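The Cup Rack Comes Out of the Cupboard
I've fallen for curly gold wire, and I'm not sorry
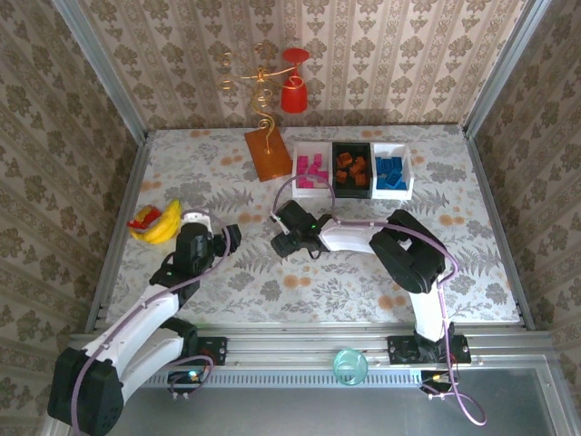 I held out against decorative storage for years. My mother had a mug tree that wobbled every time somebody walked past, and I swore I'd never own anything like it. Then one Saturday in June I wandered into Tesoseo, the little secondhand place behind the bus station, and came out with a gold wire stand, all loops and curls on a chunky wooden base. It cost 10 dollars and I carried it home like a baby!

One cup is all it needs, if you ask me. A red one, hung upside down from a curl, does more for a table than a full set of anything. I tried loading mine up with five (every cup I own, basically) and the curls disappeared completely.

My friend Wyn Pugh is much tougher than I am about clutter. She sorts by color and she sorts everything: blocks, buttons, birthday candles. Her rule is one bin, one color, and the bins have to touch. Pink in a white bin, orange-brown in a black one, blue in another white one, all pushed up to the back of the table so the front stays clear for whatever you're doing. I thought it was fussy until I tried it with my kids' blocks. Cleanup went from 30 minutes of whining to a sort of race.

And then there's pattern, my real weakness. Striped wallpaper with dark floral medallions, a pale cloth with gray ferns and tiny peach blossoms on top of it – Wyn says pick one. I say the gray calms the brown down, and a banana left out on the cloth looks terrific. We've been arguing over it since spring, and she still hasn't taken her shoes off at my house without commenting on the hallway.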